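Virkex @virkex_caps
30 June 2022

Sorting out the cap collection this week. I said I would do it in January. A few posts on how it's going, mostly for the people who asked about storage.

The bulk of them have been in 3 plastic tubs since we moved to Bretonthorpe. They stack fine in there but the ones at the bottom get a crease across the front panels, and some never come back from it.

So the tubs are going. I've bought a rail of hooks from Trotis for the caps I wear, and shallow boxes for the rest. One layer per box, no stacking.

The hooks were easy to put up. The screws they send are short, so use your own if you're going into plasterboard.

Each cap gets looked over before it goes in a box. Brim first, then the sweatband, then the stitching between the panels. Anything grubby goes in a separate pile for a hand wash.

Do not put them in the dishwasher. I know people swear by it. I lost a good Yeoh one that way – the brim went wavy and stayed wavy.

Cool water, a drop of washing-up liquid, soft toothbrush on the band. Then dry it over a bowl so the crown keeps its shape.

Multi-coloured panels need more care than plain ones. Red is the one to watch, especially next to white. Test a bit on the inside with a damp cloth before you wet the whole thing.

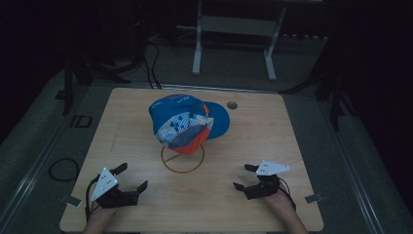
I also check the brim for cardboard. Older caps often have it and you can't soak those at all. Tap it with a fingernail – plastic sounds sharper.

Got through 8 last night, which is slow, but I kept stopping to try them on.

Labels are next. I'm putting the colour and the year I bought it on the end of each box and leaving it at that. I tried a spreadsheet once and gave up at the second tub.

If anyone local wants the empty tubs, lids included, send me a message. Collection only.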